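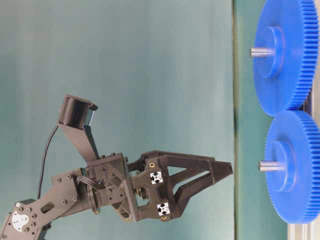 We ran the gear task for visitors at the Plasau open day on July 26, 2018, and I'll admit I was nervous! Each group got 5 minutes at the Standeo cell (we'd asked for more), and most people wanted to know how the fingers find a hub.
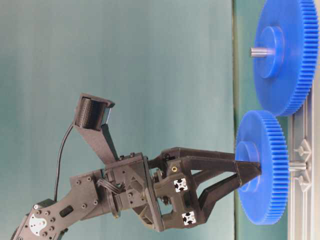
So I ended up talking a lot about grasp points, and 21 visitors stayed on to fill in our short form.

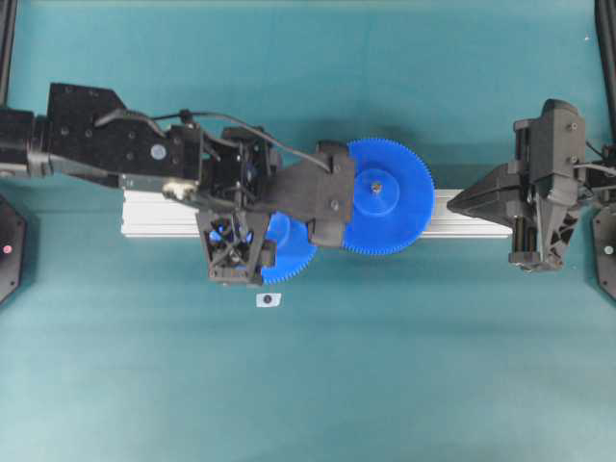 Figure 2. Gear handling at the Standeo cell.

4.2 What visitors asked

Speed came up first, every time. Then came the teeth: do they jam? I said we'd get to that in Section 5, which got a laugh from the Montes folks, and then we talked shafts until lunch.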